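Issued 31/08/2022. Replaces the earlier sheet on toy washing.

# Cleaning and Checking Rubber Chew Toys

This guidance applies to all dogs boarded at the Vasura kennels and is also given to owners who bring toys from home. It covers solid and hollow rubber toys, including those with nubs, spikes, or treat grooves. Rope toys, plush toys, and rawhide are handled under separate instructions and must not be washed with rubber items.

## When to clean

A chew toy in daily use is washed every evening. A toy that has held food is washed as soon as the dog has finished with it. Toys that have been in storage are rinsed before they are handed out again, even if they were put away clean.

Toys must not pass from one dog to another without a full wash. Dogs from the same household may share a toy during a single stay, provided the owner has agreed to this on the admission form.

## What you will need

- A basin or deep sink that is not used for food bowls
- Mild, unscented dish soap
- A soft toothbrush or small nylon brush
- A narrow bottle brush for grooves and hollow centers
- Two clean towels
- White vinegar, for toys with a lingering odor
- A drying rack

Do not use bleach, pine cleaners, or products containing essential oils. Scouring pads and wire brushes are also excluded. They roughen the rubber and leave scratches that hold dirt.

## Washing

1. Shake the toy over a trash can and remove loose hair. Hair wrapped around the base of the nubs can be lifted with the tip of the toothbrush or picked off by hand.

2. Rinse under warm running water. Turn the toy as you rinse so that the water reaches both ends.

3. Fill the basin with warm water and add a small squirt of dish soap. Leave the toy in it for 10 minutes. Hollow toys should be held under until the air has escaped.

4. Brush the outside. On a textured toy, work in short circles first and then along the length of the shaft. A single pass in one direction will clean the tips of the nubs and leave the spaces between them untouched.

5. Clean every groove and opening separately with the bottle brush. Paste, soft cheese, and crushed kibble collect there and harden overnight.

6. Rinse until the water runs clear and the rubber no longer feels slippery.

7. Smell the toy. If an odor remains, soak it for a further 30 minutes in one part white vinegar to three parts water, then rinse again.

A dishwasher may be used only where the maker's instructions allow it. Place the toy on the top rack, away from the heating element, and turn off the heated drying cycle.

## Drying and inspection

Shake out as much water as possible, press the toy in a towel, and stand it on the drying rack with any opening facing down. Leave it overnight. Toys are not to be dried on a radiator or in direct sun, both of which make rubber brittle over time.

Inspection takes place on a plain table in good light. Staff should look at the toy from all sides, bend it gently, and pay particular attention to the ends, where most dogs do the greater part of their chewing.
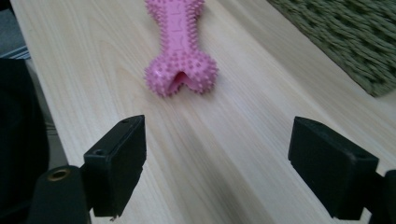

*Bone-shaped rubber chew toy with soft-looking nubs. Check the notch between the lobes at each end where one is present.*

Press the lobes apart with both thumbs and look into the notch. Small tears tend to begin at the corners of an opening and run inward, so they are easily missed when the toy is at rest. Run a fingertip along the inside as well — a tear can often be felt before it can be seen.

Next, draw your palm along the nubs. They should bend and spring back. Raised lettering on the shaft is a useful guide to wear, and a toy whose lettering has been chewed flat should be compared with a new one of the same type before it is returned to use.

## When to throw a toy away

A toy is withdrawn if any of the following is found:

- A piece is missing, however small
- A crack or tear opens when the toy is bent
- Several nubs in one area are loose or bitten off
- The rubber has become sticky, chalky, or hard
- An odor remains after the vinegar soak
- The toy has become small enough for the dog to fit all of it in its mouth

If a piece is missing and cannot be found in the run, inform the duty supervisor at once. The supervisor will decide whether the dog's veterinarian should be called. Keep the damaged toy in a labeled bag so that the size of the missing piece can be judged.

Toys belonging to owners are not thrown away without their knowledge. Withdraw the toy, bag it, and attach a note giving the reason. It is returned at collection.

## Filling a groove or notch

Many owners ask that a toy be filled at rest time. Use only the food listed on the dog's card. Peanut butter must be checked for xylitol, which is poisonous to dogs, and the jar must be marked as checked before it goes on the shelf. Press a thin layer into the groove with the back of a spoon. Deep filling is discouraged, as it is difficult for the dog to reach and difficult for staff to clean out afterward.

Filled toys may be frozen for 2 hours in a covered tub. Let a frozen toy stand at room temperature for a few minutes before giving it to a puppy or an older dog.

## Storage

Dry toys are kept in open baskets or ventilated bins, sorted by size. Closed plastic tubs are not suitable unless the toys are completely dry, including the inside of any hollow section. Wash the baskets and any table mats in the toy area once a week, and let them dry before toys are put back.

Toys with a treat groove are stored on the upper shelf, apart from plain ones, so that they are not handed to dogs on restricted diets. Each toy brought from home is kept in the owner's bag, on the hook that carries the dog's name.

## Records

The washing log hangs beside the toy sink. Enter the date, the run number, the type of toy, and your initials. Withdrawn toys are entered on the back page with the reason for withdrawal. A blank line in the log is treated as a missed wash, and the toy concerned is washed again before use.

Ekkachai Nuchit reviews the log at the end of each month and orders replacements. Requests for a particular size or firmness should reach him before the September order is placed. Questions about this guidance, including requests for the printed version for owners, may be addressed to Everaldo Assunção at the front office.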